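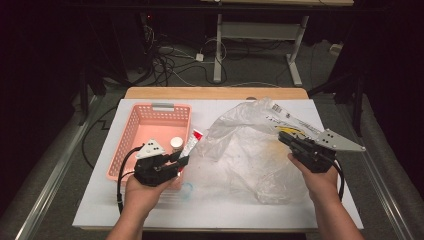

N° 40, page 9

**Ranger la salle de bains quand elle est petite**

Ma salle de bains est si étroite que la porte touche le lavabo quand on l'ouvre trop vite. J'habite dans cet appartement depuis plusieurs années et j'ai eu le temps de faire toutes les erreurs possibles. Je les raconte ici, avec les solutions que j'ai gardées. Je prie les lecteurs de m'excuser si quelques noms de produits ne sont pas les bons : je les ai appris dans trois langues et je les mélange.

**Commencer par vider**

Il faut tout sortir, même ce qui semble à sa place. Posez les tubes, les pots et les flacons sur une table, avec une bonne lumière, et prenez-les un par un. Sur la plupart des crèmes il y a un petit dessin de pot ouvert avec un chiffre et la lettre M : c'est le nombre de mois pendant lesquels le produit reste bon après l'ouverture. J'écris maintenant la date d'ouverture sous le pot, au feutre qui résiste à l'eau. Avant, je me fiais à l'odeur, et j'ai gardé une crème pour les mains beaucoup trop longtemps.

Les médicaments sont une autre affaire. Ils n'aiment pas la vapeur de la douche, et une armoire dans le couloir ou dans la chambre leur convient mieux. Ceux qui sont périmés se rapportent à la pharmacie. On ne les jette ni dans l'évier ni dans les toilettes.

**Les paniers ajourés**

Pour les petits objets, je préfère un panier en plastique avec des trous sur les côtés. L'eau ne reste pas au fond, on peut le rincer sous la douche, et il sèche tout seul. Les boîtes fermées sont plus jolies sur l'étagère, mais chez moi elles ont pris une odeur de cave en un seul hiver.

Mesurez l'étagère avant d'acheter, en comptant aussi la poignée, qui dépasse souvent. J'ai rapporté deux paniers au magasin Tiltlow pour cette raison, et la caissière m'a reconnue la deuxième fois.

Dans le panier, les choses hautes vont vers le mur et les choses basses devant. Les tubes tiennent mieux debout sur leur bouchon : le produit descend, et le matin on ne doit pas presser comme un boulanger. Si le bouchon est trop étroit, un vieux verre fait l'affaire.

**Le calcaire**

À Prillthorpe l'eau est très dure. J'utilise du vinaigre blanc, tiède, jamais bouillant. Pour le pommeau de douche, je remplis un sachet, je l'attache avec un élastique et je laisse agir 40 minutes, puis je frotte avec une ancienne brosse à dents. Ne mettez pas de vinaigre sur le marbre ni sur les autres pierres calcaires, il les attaque et la tache mate ne part plus. Et ne le mélangez jamais à l'eau de Javel, le gaz qui se forme est dangereux.

Pour les paniers en plastique, un peu de savon noir suffit. Dans les trous, un coton-tige. C'est un travail ennuyeux, je le fais en écoutant la radio.

**Le joint de la baignoire**

Ardalan Khosravi, mon voisin du dessus, m'a montré comment refaire un joint sans faire de vagues. On enlève complètement l'ancien avec une lame, on nettoie à l'alcool ménager, on laisse bien sécher. Ensuite on colle deux bandes de ruban adhésif, une sur le carrelage et une sur le bord de la baignoire, et on passe le silicone entre les deux. On lisse avec le doigt mouillé d'eau savonneuse et on retire les bandes tout de suite, pas le lendemain. J'ai attendu le lendemain, une fois, et le joint est venu avec.

Remplissez la baignoire avant de poser le silicone. Le poids de l'eau ouvre un peu la fente, et le joint ne se déchire pas au premier bain. Gardez l'eau jusqu'à ce que le silicone soit pris, selon le temps marqué sur la cartouche.

**Courrier**

Une lectrice, Banafsheh Mirzaei, demande comment vider un tube jusqu'à la fin. Je roule le bas sur le manche d'une brosse à cheveux et je le bloque avec une pince à linge. Pour les tubes épais, je coupe au milieu avec des ciseaux, je prends le reste avec une petite spatule et je remets une moitié dans l'autre comme un couvercle. La crème se garde ainsi quelques jours.

Elle demande aussi si l'étagère en bois de Kaltorwood supporte l'humidité. La mienne a reçu 2 couches d'huile en juin, côté mur compris, et elle n'a pas bougé. Il faut laisser une journée entre les couches, et étendre les chiffons huilés bien à plat, dehors, avant de les jeter, car en boule ils peuvent prendre feu.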